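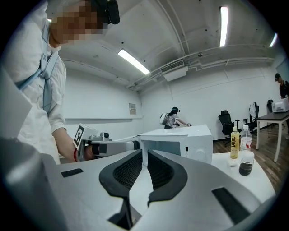
*Microwave table, two hand-held grippers at the job*

**lovance_mo:** Hi all, bit of a safety question from our June sessions (microwave task, door open, item out, door shut). One gripper started closing about 2 seconds after the trigger, and by then the fingers had caught the door edge. No one was hurt, thank goodness, but the episode log was full of nonsense and I had to toss 14 takes.

**Declan Rudd:** Oh, I feel for you! Sounds like a sticky trigger spring to me. We had the same thing at Lindance, and a good clean fixed it.

**lightfoot22:** I don't agree, Declan, sorry. A spring wouldn't spoil the log. I'd look at the cable first, and please unplug the oven while hands are going in.

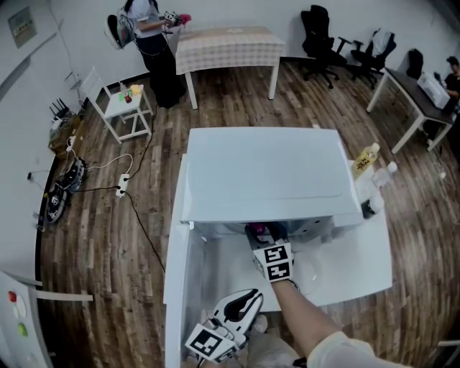

## Reply 4

**lovance_mo:** Thank you both, you're very kind. I swapped the cable and the lag went away for 87 takes, then came back once, so I'm pulling that gripper until I've opened it up. Oven gets unplugged from now on.

**Declan Rudd:** Still say spring :)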